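Zodstead Evening Program – Machines and Everyday Work
Handout 3, 08/12/2019
Topic: soft things

Last time we went through the jobs machines already do well: moving boxes of known size, driving screws, filling bottles on a line. The part is stiff, it arrives in the same place each time, and the station is built to suit it. A kitchen drawer or a garage shelf gives you none of that.

Rope is a good first case. A cup keeps its shape when you pick it up. A rope does not. Pull one end and the rest follows late, or catches on something, or rolls over. To plan a move, the machine has to know where the ends are and which strand lies on top at each crossing.
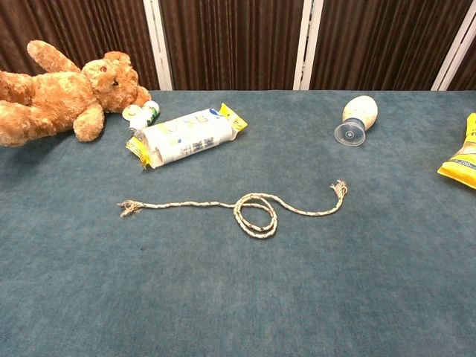

Fig. 1. Braided rope with one loop, both ends frayed, other goods left on the table.

Frayed ends matter more than they seem to. A program that looks for a clean tip may settle on a loose fiber, and the grasp then closes on almost nothing. Carpet adds drag. Clutter adds a second problem: the arms need a path to the rope that leaves everything else alone.

Terms you will need for the exercise:

Crossing – a point where the rope passes over itself.
Slack – length between two held points beyond the straight distance.
Regrasp – letting go and taking hold again somewhere else.

A person untangling a cord does all three without thinking and works mostly by feel. Many machines still work mostly by camera, and a camera cannot see the underside of a crossing. Two arms help a good deal. One can hold still while the other moves, or both can spread the rope between them and let its weight do part of the job.

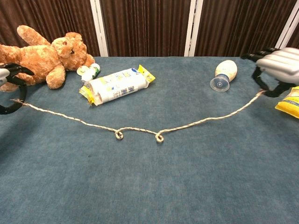 Ekanayake objected to this whole line of argument in July, saying that a chore should be judged by what is left undone at the end of an hour, and that a machine which is slow but needs no watching may already be worth having in a shop.

It is a fair point, and we will come back to it with the Holgate reading. My own view is that "needs no watching" is the hard part – a cord that snags halfway through has to be noticed before it can be fixed.

For next time: read Sona, sections 2 and 3. Take a shoelace or a piece of string, drop it on a towel, and straighten it using two fingers of each hand. Write down each regrasp and why you made it. Then do it again with your eyes shut. One page, no more than 800 words.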